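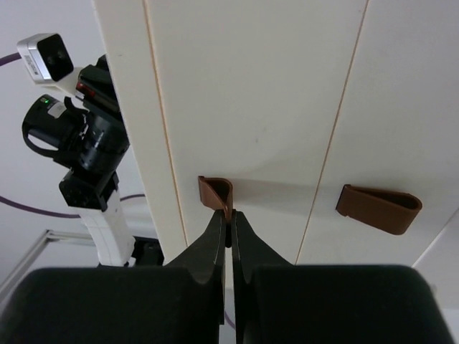
Thursday, October 6, 2022

Went through the bench rules again this morning with Sudheer and Lorraine before we started on the cabinet. Kolbrún wants the written version finished by November, so the Prumness lab can work from the same sheet as us. At the moment they have their own habits and we have ours, and the recordings don't match up.

The grip rule took up most of the first hour. The old wording said "take hold of the handle securely", and everyone had read it differently. On leather pulls I want the fingertips closed on the lower end of the tab and the fingers held clear of the panel. Lorraine asked whether we should allow a grip on the open part of the loop as well. I said no for now. It is easier to loosen a rule later than to sort through files made under a vague one. She wasn't convinced and has put it down as an open question.

New wording, as agreed:
Close on the tab, stop, check the wrist picture, then pull.
One tab at a time. The other one is left alone until the first door is shut.
If the leather slips, open the fingers fully and start the grip again. No chasing it.
Nobody reaches into the cabinet while either arm is powered, whatever the lights say.

The last one was in the old sheet but on page 3, under cables, where I doubt anyone had seen it. It goes at the top now. Iolo wanted the green light mentioned as a sign that the arm is live. I would sooner people went by the switch and the key, and he came round to that after we had talked it over.

Cables. We argued over slack. The purple ones need enough of it for the arm to reach without tugging, and not so much that a loop can catch on a corner of the furniture. Sudheer suggested a fixed length, but the benches are not all the same height. We settled on moving the arm slowly to its furthest point before the first run of the day, with one person watching the cables and doing nothing else. That person signs the sheet. I don't love adding another signature.

Lavanya rang from Grostville after lunch. They have been keeping failed attempts in a separate folder and deleting it on Fridays. I asked her to stop deleting. A failed pull with a note on it is worth keeping, and the rule will say so. She also asked about marks on the doors, whether to clean them off or leave them. I said wipe what wipes off before the session and leave the rest, and don't change anything halfway through a set.

Did 33 runs by the end of the afternoon, against the 60 Kolbrún had pencilled in. The stop and check makes everything slower. She was all right about it when I explained, though she'd like to see the figure again once people are used to it.

Still to write: who is allowed to change the speed limit, and what happens when only 2 of us are in. Iolo is doing a first draft of the speed part. Must order more log books, and ring Nwosu about the spare fingers.

Home by seven. Rain all the way.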